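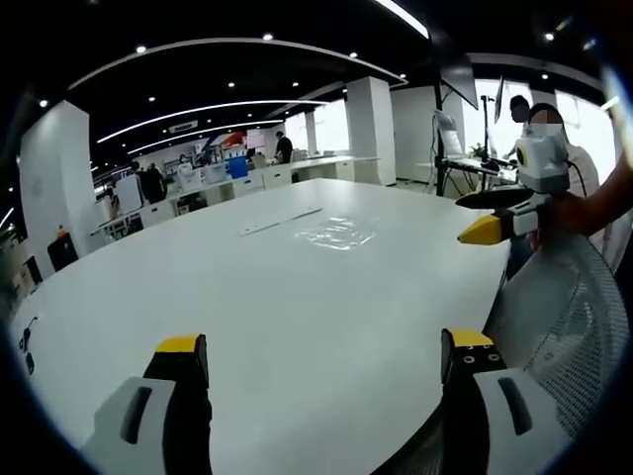 Zoi Triantafyllou told me I was being unfair to the Prenda before I'd even had it a week. Her view is that a white gloss table is a white gloss table, you wipe it and get on with your life, and anyone who wants one that hides fingerprints should have bought oak.

Fair enough, but the shop page says "easy-care surface" in large letters, and I take that as a claim I'm allowed to test. After 4 months my answer is: easy to wipe, hard to keep looking wiped. A damp cloth takes off tea and felt tip. It also leaves streaks that show up the minute the sun comes round, so you go over it again with a dry one. The Camico spray they try to sell you at the till made no difference I could see, and I've gone back to washing-up liquid.

The delivery slip gave nine working days. It came in two lots, top first, legs the following Saturday, and the bolts were in neither. To be fair to Purba, who handle the deliveries, a man did drive over with a bag of them that evening.

Once up, it's steady. I leaned on one end with my full weight and it didn't tip. The rounded corners are kinder to hips than our old table's were. I'm less sure about "seats seven". Seven people who like each other, perhaps, and two of them will have a leg to deal with.

Scratches are my real worry. There are a few fine ones already where plates get dragged, and the repair pen dried a different white. The guarantee doesn't cover "marks from normal use", so I'd like to know what it does cover. I've asked twice.

At 580 pounds I expected better. If it drops well below that in the April sale, have a look at one in a shop first, by a window, and take a cloth.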